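Section 6. Care of Wood and Painted Surfaces

This section applies to all furnished units in the Telthorpe residence. Residents are asked to read it before cleaning any fitted surface for the first time. Questions may be sent to the housing office, attention Mahtab Kermani.

6.1 Before You Begin

1. Read the finish card inside the welcome folder. It states whether the wood in your unit is oiled, waxed or lacquered.
2. Open a window or turn on the kitchen fan.
3. Put on household gloves.
4. Test any cleaner on a hidden spot and wait 20 minutes. If the color changes, do not continue.

Note: Units in the Escobar wing have oiled wood only. Skip 6.3 if you live in that wing. 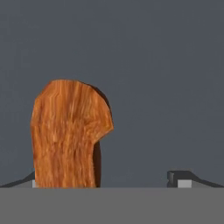 6.2 Oiled Wood

Oiled wood should be treated twice a year, in May and again in November, before the heating season dries the air.

1. Wipe the wood with a damp cloth and mild dish soap. Work along the grain.
2. Wipe again with plain water and dry at once with a clean towel.
3. Leave the wood to air overnight.
4. Pour a small amount of Noment wood oil onto a lint-free cloth. Do not pour oil directly onto the wood.
5. Rub in a thin coat along the grain. Wait 20 minutes, then remove all oil that has not soaked in.
6. Repeat steps 4 and 5 if dull patches remain. Do not apply more than 2 coats in one day.

Caution: Cloths soaked in oil can catch fire without a flame nearby. Lay them flat outdoors to dry, or place them in a metal can filled with water and close the lid. Never leave them in a pile or put them in the trash chute.

6.3 Waxed and Lacquered Wood

Waxed wood is cleaned with a dry cloth. Water spots may be buffed out with a small amount of clear paste wax. Lacquered wood may be wiped with a damp cloth and needs no further treatment. Do not use oil on either finish.

Scratches that reach bare wood must be reported to the office. Residents should not sand any fitted item.

6.4 Painted Cabinet Doors

1. Dust the doors from top to bottom, including the corners of any recessed panel.
2. Mix a teaspoon of dish soap into a bowl of warm water. Wring out the cloth until it no longer drips.
3. Clean around the handles first, where grease collects.
4. Dry the lower edge of each door. Standing water causes the paint to lift.

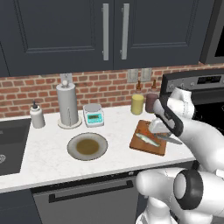 Do not use scouring pads, bleach, or any product containing ammonia. Melamine sponges leave shiny marks on matte paint and are also not allowed.

If a door no longer closes flush, stop and file a repair request. The Zorkholm hinges used throughout the building are adjusted by building staff only, and forcing them may strip the screws.

6.5 Supplies

Oil, paste wax and cloths may be signed out at the front desk during office hours. Return open containers within 2 days. Replacement gloves are provided at no charge.

Revised 2022-07-30. Replaces all earlier versions of Section 6.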